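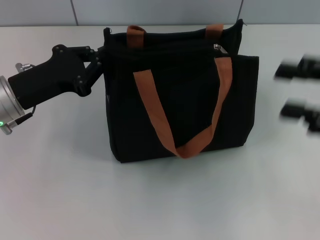 How to make a cue sheet for a short film

When your film is finished and somebody wants to show it on television or at a festival, they will ask you for a cue sheet. It is a list of all the music in the film, with the times and the names of the people who wrote it. Composers are paid from this list, so a mistake in it can cost them money. I have prepared many of them for small productions, and I will explain how I do it.

Before you start

Wait until the picture is locked and the sound mix is final. If the editor removes even a few seconds at the beginning, all your times will be wrong. Ask for the final file with the time code visible on the screen.

You also need the full legal name of every composer, the name of the publisher if there is one, and the society where each person is registered. Write to them early. Úna Mac Suibhne, who composed for our film Arnmont, needed two weeks to find her own member number.

Step 1. Watch the film and write the start times

Open a spreadsheet and make one row for each piece of music. We call each piece a cue. Watch with headphones and write the time when you first hear the music. Very quiet music counts too, also a radio playing in a kitchen.

Step 2. Write the end times

Go back and find where each cue stops. With a long fade, I take the last moment when I can still hear it. Then calculate the duration in minutes and seconds. Arnmont has 41 cues, and this step took me a whole afternoon.

Step 3. Give every cue a title

Use the title that the composer has registered — not the name of the audio file. If the same theme comes back later, it gets a new row with the same title.

Step 4. Mark how the music is used

Background music is heard only by the audience. Source music is heard by the characters, for example from a car or a band. A song with a singer is often marked separately. Use the codes of the society that will receive the sheet, as they differ from country to country.

Step 5. Fill in the shares

If two people wrote a cue together, their writer shares must add up to the full writer part. Do not guess. Folke Rønning and Ruairí Conneely wrote eight cues together for us, and the split was not equal in all of them.

Step 6. Check and send

Add up the durations and compare the total with the music tracks in the mix session. Send the sheet to the composers first and ask them to confirm by e-mail. After this it can go to the broadcaster and the society. Keep a copy with the version number of the film in the file name — if you make a shorter cut later, you will need a new sheet for it.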